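松德索普寄养家庭联谊会 秋季例会会议记录

日期：2026年9月16日
地点：Mundthorpe 社区会堂一楼
主持：Marilou Tiongson
记录：小顾
出席：各寄养家庭、Rundance 课程的两位带课老师、Zisside 犬舍代表阿棠
请假：老薛一家（在外地探亲，托人带来问候和一大袋旧毛巾，已经分给有需要的家庭了，谢谢他们）

一、开场

Marilou 先欢迎大家，特别欢迎三户头一回来开会的新家庭。她说看到门口鞋架边上趴了一排小狗，心里就踏实了，夏天这几个月大家各忙各的，能凑齐这么多人真不容易。上次会议的记录已提前发给各位，恬恬指出其中把“驱虫”写成了“驱蚊”，记录人当场认错并更正，其余没有意见，通过。

二、老年陪伴犬寄养计划

这是今晚花时间最多的一项。先交代一下来龙去脉，方便没到场的朋友：过去我们一直只带幼犬，从八周大带到可以去上正式课程为止。今年春天起，Zisside 犬舍陆续有几只退下来的母犬需要找地方过渡，年纪在七岁到十一岁之间，脾气都很好，就是不太适应犬舍里吵吵闹闹的日子。阿棠问我们愿不愿意接一部分。

阿棠介绍说，眼下等着安置的有四只，名字分别是豆沙、阿福、米娅和老船长（对，老船长也是女孩子，名字是小朋友取的，改不过来了）。豆沙的膝盖不好，最好去没有楼梯的家；米娅听力差一些，叫她要跺一跺地板；阿福和老船长从小睡在一起，希望别拆开。

讨论得很热烈。志远担心家里的幼犬太闹，会把老狗烦得睡不好。恬恬说她家去年就有过这样的搭配，头一个星期确实鸡飞狗跳，后来老狗低低吼了两声，小的就懂规矩了，还学会了等开饭。带课老师补充，最好给老狗留一个小狗进不去的角落，围栏门要能从两边开，水碗放两处。另外散步不要图省事一起牵出去，步子不一样，两边都走不舒服。

也有人问到分别的事。带幼犬的都知道，交回去那天有多难受，带老狗的话，最后要面对的可能更难。这个话题大家安静了一会儿。秀姨说她愿意，她的原话是“总得有人给它们热被窝”。Marilou 说不勉强任何一家，报名以后反悔也没有关系，打个电话就行。

决议：
试行半年，先接这四只。秀姨接豆沙；志远一家商量后回复能不能接米娅；阿福和老船长由 Marilou 暂时带着，再慢慢找长期的家。医药费由犬舍承担，日常口粮由联谊会补贴一半。阿棠负责把四只的体检记录复印给接手家庭，请在十月之前办好。

三、账目

夏季义卖之后，账上结余2,727元。支出方面，本季买牵引绳和训练背心用去300元，会堂场地费80元，都已经付清，收据夹在蓝色文件夹里，想看的朋友可以随时翻。

有人提议补买一台体重秤，现在那台要把狗抱着一起称再减去自己的体重，大狗实在抱不动，也有几位家长表示不想当众公布自己的体重（全场大笑）。小顾查到的一款平板秤售价239元，垫子另配。表决通过，由小顾去买，到货后放在会堂储物间，各家登记借用。

四、Rundance 秋季课程

带课老师说明了这一季的安排。基础班还是老样子：等待、召回、随行、在陌生人面前坐好。进阶班这次多加了两堂室内课，专门练光滑地面。不少小狗在家里踩惯了地毯，进了商场或医院大厅，四只脚就各走各的，越慌越滑，以后再看见反光的地面就不肯进门。

老师的建议是从小块开始，先铺一条防滑垫，让狗走在垫子上，再把垫子一点一点撤窄；脚底毛要修，指甲也要剪；零食放在地上让它自己低头去找，重心低了自然走得稳。千万不要在前面硬拉。佳佳说她家的栗子到现在过厨房还要倒着走，老师听了说倒着走也算走，先夸，再慢慢引它转过来。

另外提醒几件小事：
上课前两小时不要喂太饱；
发情期的母犬请先跟老师说一声，可以改期，不用补交费用；
每家带一块自己狗狗睡惯的小毯子；
小朋友可以来，但请不要在课上喂别人家的狗。

报名表放在签到桌上，今晚没带笔的可以回去以后在群里跟老师说。

五、Vogler 粮食试吃的反馈

上次会上领了 Vogler 试吃装的几家谈了各自的情况。意见很不一致。佳佳家的栗子吃得很香，便便也正常；志远家的却只挑着吃，把颗粒一颗颗叼到客厅沙发底下藏着，扫地时扫出来一小堆。秀姨觉得颗粒偏硬，给老狗吃要泡软。Marilou 说不急着定，正在换牙和肠胃刚调好的小狗都先别换粮，愿意继续试的家庭照旧按七天慢慢掺，下次再听大家讲。本项不作决议。

六、幼犬近况

照例每家讲两句，这部分总是超时，记录人也舍不得打断，挑着记一些。

栗子，五个月，学会了按铃出门，现在一天按几十回，其实只是想看看外面有没有猫。
可可，七个月，第一次坐公交，全程趴在脚边，下车时打了个大哈欠，司机夸她懂事。
小满，四个月，掉了第一颗乳牙，佳佳的女儿收在火柴盒里了。
大麦，十一个月，下个月就要去上正式课程。带他的程家夫妇说行李已经想好了，心还没有想好。Marilou 讲，第一张成绩单无论写什么，都别太往心里去，换了地方，换了人，换了作息，狗也要时间。大家约好送他那天一起去，到时候群里说时间。

七、其他事项

恬恬问能不能建一个互助照看的名单，谁家临时出差，别家可以接几天。大家都赞成，恬恬来整理，请愿意帮忙的家庭写明家里有没有猫、有没有院子、能接多大的狗。

会堂储物间的钥匙目前在小顾和 Marilou 手里各一把，借笼子请提前一天讲。还有一只灰色的航空箱借出去以后没有登记，在谁家请吱一声，不怪罪的。

散会前阿棠带来的红豆糕分完了，没吃到的朋友，她答应下回多蒸一笼。

下次例会定在十月，具体日子等会堂回复后再通知。

记录：小顾
审阅：Marilou Tiongson 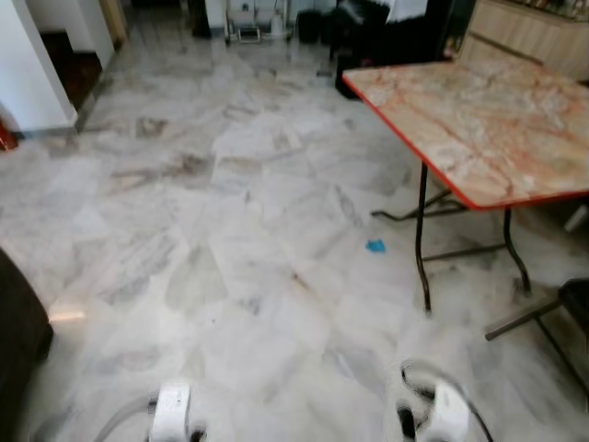

附图：大理石地面与折叠桌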